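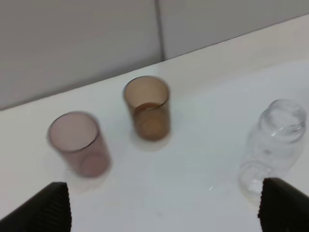
Good afternoon, and thank you all for coming back from lunch. (Wait for the door to close. Check the clicker.) I want to spend my time with you on a question that took over most of our winter, and that is how you compare two grippers fairly when both of them are pretty good. On paper it sounds like a weekend job. You bolt one on, you run your picks, you swap, you run them again, and you make a bar chart. We had that bar chart by the end of October, and Cyprian Nowakowski looked at it for a good long minute and asked me what I thought it meant, and I had nothing to tell him. The trouble was that our old test objects were all solid blocks, and both grippers picked up blocks all day long. So we went over to see-through things, like the pink cup, the amber one, and the clear bottle with no label on it, which nearly melts into a white tabletop. Once we did that, the differences started to show up, and a few of them surprised me.

**The two grippers**

Keep this part short, people can read the handout.

- Flurker: two fingers, stiff, quick to close
- Dunex: two fingers, a bit of give at the tips, slower

We ran both on the same arm, with the same wrist camera and the same Plandness controller. I can't stress that enough, and I'll probably say it again before I sit down. Our first comparison had quietly changed the controller settings between grippers, and it took Bogdan Zalewska an entire afternoon of reading logs to find it. (Bogdan is in the third row. Wave, Bogdan!)

**How we ran it**

Each gripper got 40 picks on the cups and 40 on the bottle. Before every pick we moved the objects by hand, and whoever was moving them didn't know which gripper settings were coming next. Please do this if you can. I am a very honest person and I still caught myself setting the bottle down in the friendly spots.

A pick counted if the arm lifted the object, carried it across to the far mark, and set it down standing up. If it tipped over on release, that was a miss. We had a lively discussion about that rule, and I'm happy to have it again at the coffee break.

**What we saw**

Slow down here. This is the part they came for.

The Flurker did better on the bottle. It closes fast and it holds on, and a stiff finger doesn't mind a body that's a little slippery. The Dunex did better on the cups, where a hard squeeze near the rim would push the wall in and the cup would pop out sideways. I had expected the Dunex to win on everything, and I'd said so out loud in a meeting, so that was a humbling week for me.

The bigger lesson came from the camera. When we sorted the misses, a large share had very little to do with the fingers. The system had put the bottle in the wrong place to begin with, and either gripper would have closed on air. If you only count picks, you blame the hand for what the eye did. Now we log those separately, and I'd gently suggest you do too.

(If someone asks about depth: we tried it, clear plastic gave us holes in the data, and we went back to plain color images plus a slow approach.)

**The Bárány rig**

Some of you know we've also been trying the Bárány mount, which tilts the wrist camera so it sees more of the space between the fingers. I'm fond of it. It did cost us some reach at the back edge of the table, and swapping it takes longer than I'd like. Cyprian wants to keep it and Bogdan wants the reach back, and I get to sit between them at lunch.

Counting all the practice and the false starts, our log has 3971 picks in it. Anyone who wants the log can have it. Fair warning, the early notes are mostly me complaining.

**Before questions**

- Thank Cyprian and Bogdan again
- Mention the spare finger pads are on the side table, please handle them
- If there's time, tell the story about the wrong mounting screws
- Leave the email slide up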